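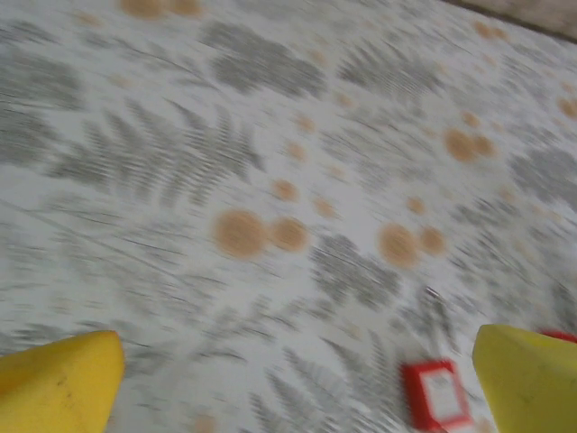

About Darkmont Table & Cloth

We sell and hire table linens. Tablecloths mostly, also runners, napkins, the odd cushion cover when there's fabric left over. Printed cotton, plain cotton, some linen blends. Two rooms over a shoe repair shop, side door, ring the top bell.

Started by Pacita Rivera with 19 cloths and a borrowed iron. She'd been doing the tables for her cousins' weddings and got tired of hire cloths that came back gray and too short. So she bought her own, hemmed them herself, and people started asking. The 19 are retired now. A couple got cut down for napkins and are still going out, if you've had the blue check ones from us you've had a bit of the original stock.

What we do

Hire: pick a print, pick a size, pick up the day before. Back to us within two days of your event. Don't wash them! Please. Shake off the crumbs, fold loosely, put them in the bag they came in. We'd much rather have a wine stain that hasn't been through a hot dryer.

Buy: everything in the hire range can be bought new, hemmed to your size. 26 prints at the moment. Allow a week, longer in July, which is wedding season and we are flat out.

Mending: our own cloths free for as long as you have them. Other people's, ask. Small holes and hems fine, lace no.

The prints

Ferns are the big one right now. Gray fronds on a pale ground with orangey dots and round blossoms in between, so you get a bit of warmth and it doesn't look like a doctors office. Hides a coffee ring better than plain white. Goes with nearly any plate. Customers use it for baby showers, Sunday lunch, one lady does her jigsaws on it.

We also get asked what goes behind it, if you're dressing a booth or a corner for a party. Small leafy print on the table, something bigger and more formal on the walls. Damask works. People worry about pattern next to pattern but if the colors stay quiet its fine. Pinks, beiges, soft browns with the gray. Stripes too. 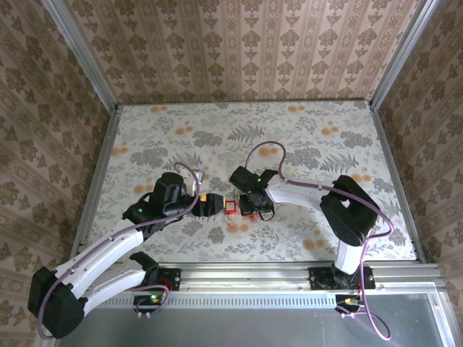 Same goes for chair covers, keep them plain if the cloth is busy. Surier is our plain range, eight colors, all the same weight of cotton so they hang the same. Ratanaporn is the heavier one, better outdoors, needs a proper iron. Aterum is the dark one, nearly black, and yes it shows lint, bring a roller.

Sizes

Measure the table first. Then add the drop, which is how far down the side you want it, and add it twice, once for each side. This is the most common mix up we get. If you're between sizes go bigger. A round table wants a round cloth, square on round looks nice in a café but guests stand on the corners.

Odd shapes: send a sketch with the numbers on it. Doesn't need to be pretty. Trestles, card tables, a door on two stools, we've done it.

How we look after them

Every hire cloth gets checked by hand on the big table by the window when it comes home. Stains marked with a safety pin, soaked, washed warm, line dried when the weather lets us. Ironed slightly damp, rolled on tubes so there's no crease down the middle. There were 889 pieces on the shelves at last stock take, counting napkins. Took all weekend.

If a cloth is past saving it goes in the rag bin by the door. Free, help yourself, good for painting and for the dog.

Who we are

Pacita does the cutting, the buying and most of the talking. Two of us sew. One part timer on irons and deliveries, mornings only. If you phone and it rings out we're at the machines with the radio on, so leave a mesage and somebody will ring back the same day.

Visits

By appointment please, the stairs are narrow and there's only room for one party at a time. Bring a plate or a napkin from home if you're matching. Samples can go home with you for a small deposit, returned when the sample is.

Prices on the hire page, updated September 1, 2020. Delivery is extra outside town.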